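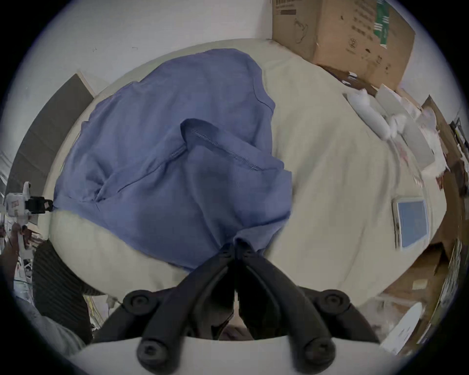
Pivitz, May

Effect of Water Hardness on Residual Detergent in Cotton Fabric
Textile Care Laboratory, second-year project report

1. Purpose

Detergent left in cotton after rinsing makes the fabric stiff and can irritate skin. The town supply in Pivitz is hard, and many households add extra powder to compensate. This project compared the residue left in blue cotton cloth after washing in hard and softened water, and tested whether an additional rinse removed it.

2. Materials

Cotton cloth was bought as one roll from Lastemum and cut into squares. The edges were hemmed before the first wash to limit fraying. All squares were prewashed without detergent and dried flat. The powder was an unscented household type taken from a single box. Hard water was drawn from the laboratory tap. Softened water came from the ion exchange unit in the same room.

3. Method

The squares were divided into two groups of 20, one for each type of water. Every square was washed separately in a beaker on the stirring plate, using the same dose of powder and the same wash time. Half of each group received 2 rinses and the other half received 3. Squares were pressed between steel plates to remove free water, then soaked in distilled water. The conductivity of the soak water was measured and used as an index of residue. A blank was run with prewashed cloth that had not been exposed to detergent.

4. Results

Conductivity was higher for hard water than for softened water at both rinse counts. The third rinse lowered the reading in both groups. The drop was larger in the hard water group, but the readings stayed above those for softened water with the shorter rinse. Squares washed in hard water felt stiffer along the hem, where the fabric is double. Stiffness was judged by hand and was not scored.

5. Sources of error

Conductivity does not separate detergent from minerals deposited by the water itself. Part of the difference between groups is therefore not detergent. The blank was run in softened water only. A second blank in tap water should have been included. Pressing force was not measured.

6. Further work

Repeat with a hard water blank. Test liquid detergent at the same dose. Cut hem and center samples from each square and soak them separately.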